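Leave the Counter Bare and Give the Sponge a Basket

By Mairéad Nic Aodha

I have lived in 3 rented apartments in Partington, and every kitchen came with a sponge already sitting at the back of the sink in a puddle. I threw it out each time and put my own in the same puddle. It took me until the last move to ask why I was doing that.

My argument is a small one. A sponge should have a place of its own, that place should be open on every side, and it should be the only thing standing on that stretch of counter or table. 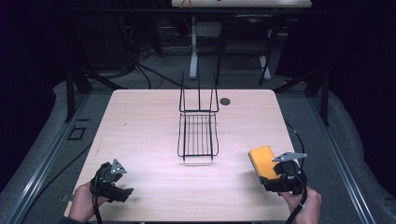
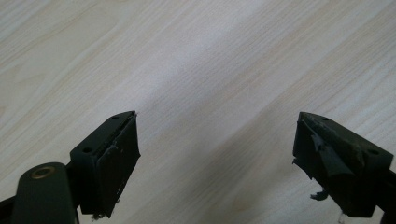 A black wire basket on a pale wood tabletop and a yellow block held beside it, then bare wood grain.

Most sponge holders are sold as little dishes. The dish catches the drips, which sounds sensible until you lift the sponge out and see what has collected underneath. I owned a ceramic one from Foletti for two years. It was handsome and it needed washing more often than my plates did. Before that I had a suction cup model that let go of the sink wall at night and woke me up.

A wire basket has fewer places for water to sit. Air gets at the sponge from below as well as from the top. If the wires get grimy, you can run the whole thing under the tap. Mine is a Promari, bought at the hardware store on Nitgate for less than a sandwich, and I have no complaints except that it slides a little when the counter is wet.

People tell me the drips have to go somewhere, and they do. They go on the counter, where I can see them and wipe them up. I would take a visible drip over a hidden one any day. Squeeze the sponge hard before you put it away and there is very little to wipe. Stand it on its narrow edge if the basket is deep enough, so the two broad sides are both in the air.

The bare surface matters as much as the basket. My sister keeps dish soap, hand soap, a scrub brush, a bottle brush, a plant and a jar of corks around her sink. To wipe down she has to move all of it, so she wipes in between, and there is a ring under every bottle. When I stay with her I clear it on Thursday night and it is full again by breakfast. She says it looks homey. I think it looks like work.

At my place the soap lives in the cabinet under the sink. Reaching for it adds a couple of seconds to the job. Wiping the counter is one pass from left to right, and I do it every evening, including the evenings when I don't feel like doing anything else.

I will give the other side one point. In a house with small children or a lot of cooks, things left out get used and things put away get lost. If that is your kitchen, keep the soap out. I would still get rid of the dish.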